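Work, Technology and Organization
Unit 6: Automation at the Packing Bench
Course handout, prepared by Ursina Mayrhofer

Reading before class: the Druvine case file, sections 2 through 4. Students should also bring their notes on job design from Unit 5.

1. Background to the case

Druvine is a contract packing firm that fills gift boxes, sample kits and classroom sets for other companies. Its Dilmont site employs 109 people, of whom 40 work directly at the benches. Until the change examined in this unit, every item was picked, turned and placed by hand. A full bench handled up to 900 sets in a shift, and each packer rotated through four stations between 6:00 AM and 2:00 PM.

In July the firm placed robot arms at two of the four stations. The stated aim was to relieve packers of the most repetitive picking. No positions were cut in the first phase, and the agreement with employees guaranteed existing hourly pay during retraining.

2. From task to job

A common error in discussions of automation is to treat a job as a single activity. The packer's job at Dilmont included picking and placing, but also judging whether a part was fit to ship, noticing when a carton was short, and helping a neighbor who had fallen behind. Only some of these tasks passed to the machine.

Picking is itself made up of smaller steps: approach, alignment, closing, lifting, transfer and release. For a person these run together and are rarely given names. Once a robot is introduced, each must be set, checked and recorded, and workers acquire a vocabulary for movements they had previously made without comment.

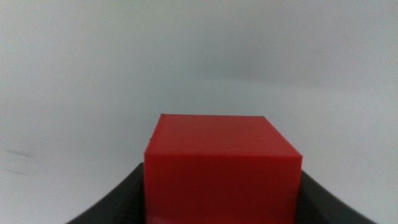
Figure 6.1. A red block between the two fingers of a gripper, seen from the robot's wrist.

The camera position matters to the case. Packers who became cell operators were asked to judge a grip from a screen, at close range and from an angle no human worker had used before. Several reported in interviews that they found this tiring in the first weeks – more so than standing at the bench. Others welcomed the chance to sit.

3. Changes reported by employees

Rupert Camenzind interviewed bench staff for the case file. His findings may be grouped under the following headings.

Pace. The robot stations set a steady rhythm. Packers at the remaining manual stations said they could no longer slow down briefly and make up the difference later.

Skill. Operators received 70 hours of training. Packers who stayed at manual stations received none, and some regarded this as a loss of standing.

Contact. Conversation across the bench declined after guards were installed between stations 2 and 3.

Responsibility. When a set was packed wrongly, it was often unclear whether the operator, the technician or the shift lead should answer for it. The firm revised its written procedure twice.

4. Questions for seminar discussion

Which parts of the packer's job remained with people, and who made that decision?

Should training have been offered to all bench staff, including those whose stations did not change?

Compare the Dilmont arrangement with the Segura case from Unit 4, where employees took part in choosing the equipment.

5. Written assignment

Submit a memo of two pages addressed to the site manager at Dilmont. Recommend one change to the division of work between operators and manual packers, and state what it would cost the firm in time or money. Memos are due by 5:00 PM on the day before the next seminar. The Pruvton reading is optional.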